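The number on the whiteboard at Lenen was 148, and Wulan Teoh didn't trust it.

"Trials or successes?" she asked.

"Trials," Pascal said. "Monik learns from a nudge. You push the wrist, it keeps the correction."

"And who does the nudging?"

He looked at the sponges.
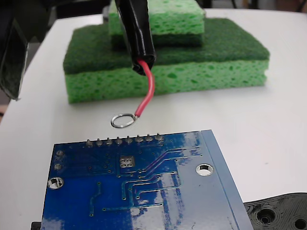 **Wulan Teoh**
*Visiting reviewer, Tjoa*

I wrote that down first – *same hand every time*. Pascal Perrin had given every correction himself, and his paper called the method "operator-independent."

"Let me do 10," I said.

"You haven't practiced."

"No."
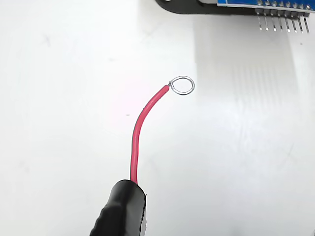
*Red lead in the gripper, ring end free.*

I did my 10. I scored 3 as good, and Pascal scored them again and got more. We argued over what "good" meant until the coffee place closed.

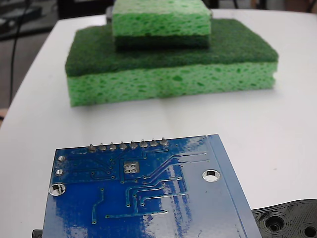 *The board and sponges on the Lenen bench.*

In November he sent a new draft. The word was still in the title. He had added a footnote – with my name in it, spelled wrong.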